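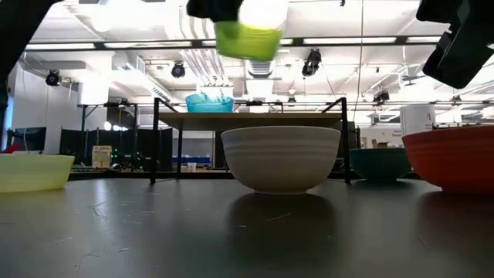
Is it really worth doing the same little job 300 times, a reader asked under my last post, and wouldn't one very good example teach the robot just as much? I've been chewing on that since Saturday, and my answer came out far too long for the comment box, so I'm putting it up as a post of its own (sorry, I know I promised the one about calibration next!).

For anyone new, I spend my afternoons at Nodley collecting demonstrations. We guide the arms through a task, the cameras and the joint readings get saved together, and later on a model is trained to do the same thing by itself. At the moment the task is bowls. Bowls on the table, a bowl up on the shelf, bowls in every color we could find at the discount store, and after a few weeks of it I can tell you I see bowls when I close my eyes.

So, one perfect example. I used to think that way too. When I started I was so proud of my smooth, clean runs that I threw out anything with a wobble in it, and we trained on the first 40 of those. The model was lovely to watch as long as every bowl sat where I liked to put it. Move one a hand's width toward the edge and the gripper would close on air, open again, and close on air again, very politely. It had never seen anybody be a little bit off and fix it, because I had deleted all of that!

These days we keep the wobbles. If I come in too high and have to lower the gripper a second time, that stays in, as long as the bowl ends up where it should. What we do throw out is dropped bowls, runs where I stopped to think (the model learns to stop and think too, and it isn't thinking), and anything recorded with the wrong label. We also shuffle the layout between runs. Abeysekara, the little tool we use for sorting, draws a random starting position for each bowl, which I resisted for ages and now love – left to myself I set them out the same way every time, like laying the table for supper.

The light matters more than I expected as well. Shiny tabletops give you reflections, and see-through bowls look quite different with a bright lamp behind them. We record at different times of day and with some of the lamps switched off, and that helped a good deal with the pale ones.

We're at 2,112 kept runs for the whole Femine set now, and the bowls are only one part of it. On a good afternoon I get through 90 before my shoulders complain. The folks over at Skindirbridge want to try our recordings on their own arms, so next week I'll be going back through the older labels with a big pot of tea.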